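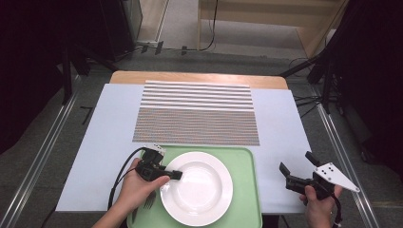 Place-setting task, both grippers in hand: plate and fork on the tray, placemat behind.

The Grameo handheld pair costs $3,297 and records demonstrations without an arm in the loop. We used it at Akenwood for table-setting tasks and logged 422 episodes, 101 of them on the tray and plate.

Grip feel is good. The two fingers track the hand closely, and a wide plate rim is easy to take from the side. Forks are harder – the fingertips are too thick to get under a handle lying flat, and 81 episodes were discarded, mostly for that.

The cables are the weak point. Each gripper trails one, and reaching across the body pulls on the wrist. Route them behind the operator before starting.

Calibration held through April with one redo. The export tool is slow and drops its settings on restart.

Recommended for two-handed tabletop work. For thin cutlery, budget for narrower fingertips.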